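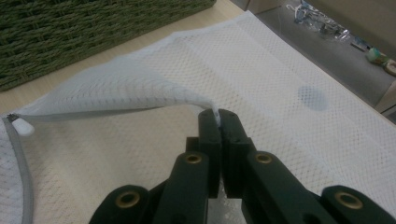 Do you love old fabric and have a few free mornings? The Sultar Costume Collection is looking for people to help us clean, mend and catalog 117 pieces of stage clothing before our February show! Some are heavy wool coats that can take plenty of handling. Others are collars and gloves so light that they go into a white mesh bag like this one, with its fine net and small openings, for a gentle hand wash. We'll teach you which is which.

Search the collection Go

You don't need any museum background. If you can sew on a button and read a faded label, you'll do great. Sessions run from 9:30 a.m. to noon in the Kettunen Building, second floor, and we ask for two a month if you can manage it.
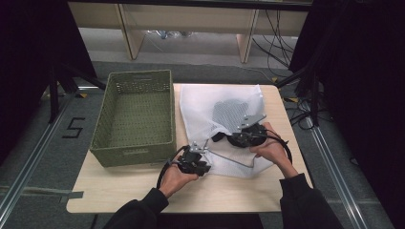

We're a small, cheerful bunch, and we talk a lot while we work (mostly about hems). Small items are sorted into baskets and net bags first, then washed, dried flat and matched to their cards. Helpers who'd rather sit can join the mending table or type up notes from the Levard Theater scrapbooks, which are wonderful and full of gossip.

Helpers must be 16 or older. Parking is free behind the building, and we cover bus fare. We have room for 30 people this season.

To sign up, stop by the front desk or call and ask for Textile Care. Tell us which mornings suit you and whether you've sewn before.

Contact us | © Sultar Costume Collection | Back to top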